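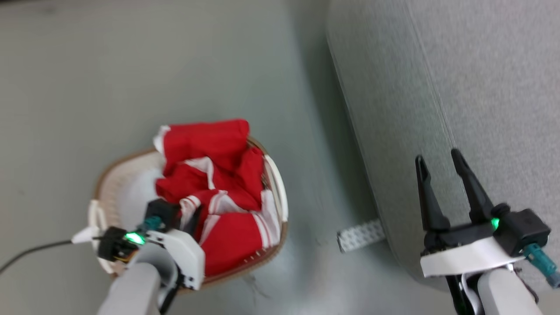
Leandro Collado asked that the cable check be moved to the top of this file, ahead of the install notes, after losing a morning to a left gripper that kept dropping off the bus. It has been moved.

Cable check, before power-on

Follow the left gripper cable from the wrist back to the cabinet by hand. It must have slack at the wrist with the arm at full reach toward the floor. Do the same on the right arm, where the cable runs in a bundle beside the link. Push both teal connectors home until they stop. After power-on both grippers should show a green light. If one stays dark, power down before touching the connector.

mandagi-laundry-cell

Setup and maintenance notes for the Mandagi two-arm cell, plus the card for the data recorded on it. The cell picks clothing out of a basket on the floor and works with fabric on upholstered furniture. Maintainer: Maricruz Carrillo. Wrist camera calibration: Čestmír Štěpánek.

Contents

setup/ start scripts and arm limits
calib/ camera and gripper calibration, one folder per change
episodes/ 397 recorded episodes
logs/ maintenance log, plain text

Placing the furniture and basket

Put the basket in front of the base, toward the left arm. Turn it so the handles do not sit under the path of the fingers. A finger that comes down on a handle trips the force limit and the episode has to be thrown out.

The upholstered piece goes to the right. Run setup/reach_test with the basket empty. The arms should get over the rim and to the near edge of the cushion without a joint warning. Move the furniture if they don't. Do not widen the joint limits in the config file.

Sweep the floor before a long run. Threads get into the finger slots.

Gripper fingers

Check the fingers every 200 cycles. The counter is in logs/cycles.txt and is reset by hand.

1. Open the gripper fully and cut power to the arm.
2. Pick lint out of the slots with a plastic pick. Metal picks scratch the fingers.
3. Wipe the inner faces with a dry cloth. No solvent.
4. Try each finger for side play. If it moves, tighten the mounting screws to the value in setup/torque.txt.
5. Restore power and run setup/home_grippers.

Spare fingers are in the Kevon drawer. Replace them as a pair and start a new calib folder.

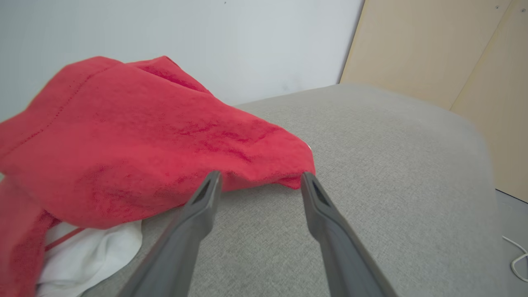
Do I need to recalibrate the wrist camera after changing fingers?

Run setup/tip_check first. If the tips land within 2 mm of the stored position, keep the old calibration. Over that, do the full procedure, which takes 18 minutes per arm.

Data

Each episode folder holds the head camera video, both wrist camera videos, joint positions and gripper opening. Episodes recorded before the May finger change use the older calib folder; the folder name is in each episode's meta file. Do not mix the two sets when training on gripper opening, as the zero point moved.

Known problems

The right gripper sometimes homes twice on a cold start. Let it finish.
reach_test does not check for furniture height. Watch the first pass with a hand on the stop button.
The cycle counter misses cycles run from the Lilletti console. Add them by hand.

Changes to this file go through Maricruz.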